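Workshop Tips: Before You Pay for a Picking Arm

The quote for the arm is the cheap part. Ours came from Trarkton, and I'd read it four times before I noticed it had no gripper, no cables and no bin on it. Ask for every one of those as its own line. If the seller says "typically included," get it in writing.

Hold back 22 percent of the budget for the stuff around the arm. Clamps, tape, a table that doesn't wobble. I thought that was padding until the first round of receipts, which came to $1815 with nothing clever in it.
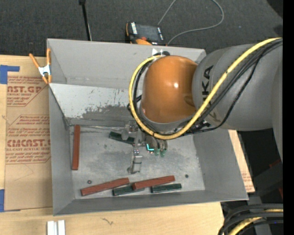

Be suspicious of cycle times. Pacheco's brochure promised 13 seconds a part, and the small print said parts laid out singly. Yours won't be. Send them a box of your own pieces, tipped in any old way, and ask to watch the whole run, misses included. Amber Dunmore at the Dralldale shop did this with two vendors and one stopped calling.

Plain blocks are a fine place to start, but don't let anybody sell you on blocks if you make brackets.

Measure the reach to the far corners of the bin, down at the floor, with the gripper on. A spec sheet gives you the arm by itself.

Price spare fingertips and cables now. Zena wanted $54 a tip and a long wait in September.

And work out what a person with a stool costs for the same job. I still haven't seen a vendor put that in a table.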